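Workplace Safety Inspection – Packing and Assembly Rooms
Site: Rundbridge, Building 2
Date of inspection: July 30, 2020
Previous inspection: May
Rating used: Satisfactory / Needs attention / Not applicable 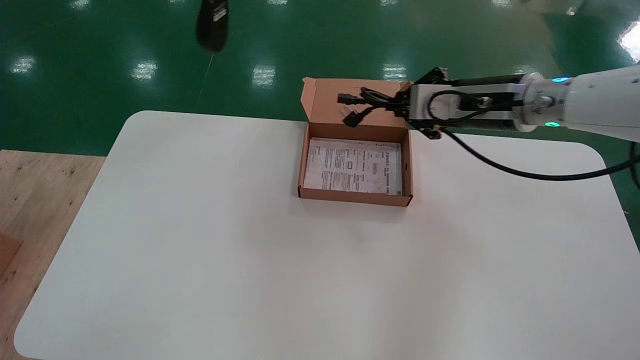
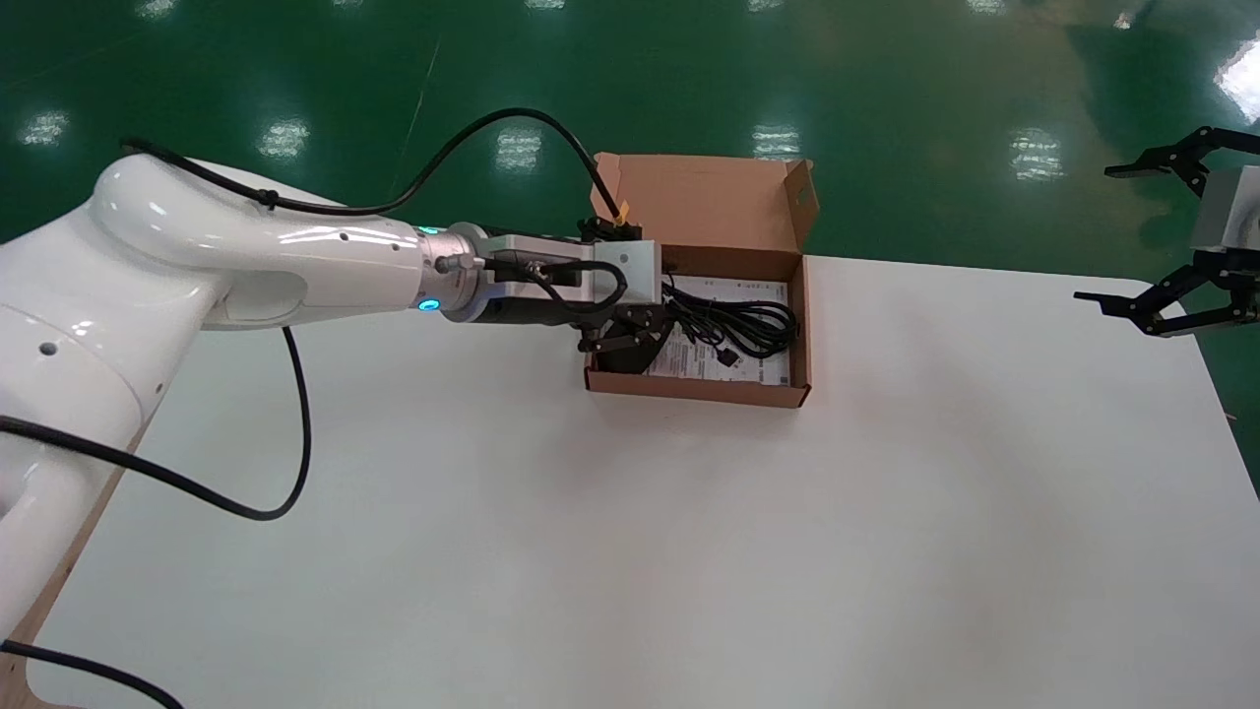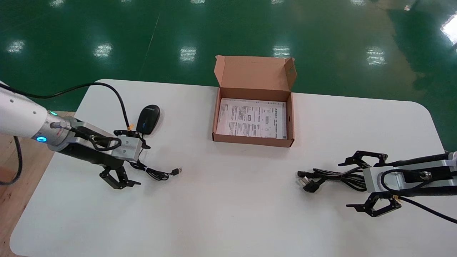 1. Exits and aisles
Exit doors open freely from inside: Satisfactory
Aisles clear to marked width: Needs attention
Comment: Pallets from Trodholm were stored inside the yellow line by the east door. Move by end of shift.

2. Fire protection
Extinguishers tagged and in date: Satisfactory
Sprinkler clearance: Needs attention
Comment: Top shelf of Rack C stands 20 inches below the sprinkler heads – lower the stack or remove the shelf. Storage limit for this room remains 1,475 pounds per bay.

3. First aid and eyewash
Kit stocked against list: Needs attention
Eyewash flushed weekly: Satisfactory
Comment: Burn dressings expired in May. Replacement ordered from Wemomau.

4. Chemical storage
Containers labeled: Satisfactory
Data sheets on hand: Needs attention
Comment: Binder holds 59 sheets. The sheet for Szűcs degreaser is an old version and must be replaced.

5. Ladders and carts
Ladders inspected and tagged: Satisfactory
Cart brakes: Not applicable

All items marked Needs attention are to be corrected within 30 days unless a shorter time is given. Return the signed form to the Safety Office.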